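How does a TV talent show work?

You sit down, the music starts, someone sings. Easy! But loads happens before that bit.

First, auditions. Thousands of people turn up or send in a video. Most never meet the judges – they sing for the show's researchers first. Only the good ones (and a few funny ones) get through.

Then the judges. On Fodus, a singing show made in Tevasbridge, each act gets 2 minutes. That's all. Sing, bow, wait for the buzzer.
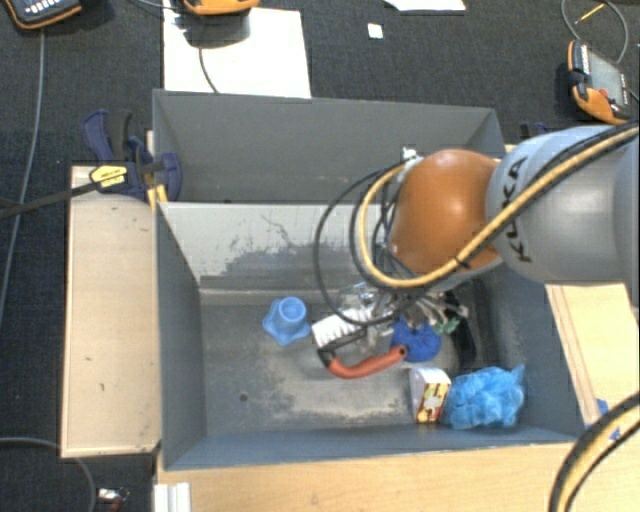 Next, the live shows. Live means it's happening right now, while you watch. So no fixing mistakes. Forget your words and everybody hears it. Scary.

Who picks the winner? You do, sort of. Viewers vote by phone or on an app. You have to ask a grown up first, becuase some votes cost money. Lines stay open for 30 minutes, then they shut and the votes get checked. Late votes don't count but might still be charged – so be quick.

Fewest votes? Bottom two. They sing again and one goes home.

The final is in December. Winner gets a record deal and a song out for Christmas. Sometimes the person who came second gets more famous. It happens.

Words to know
Audition: a try-out.
Contestant: somebody in the competiton.
Final: the last show.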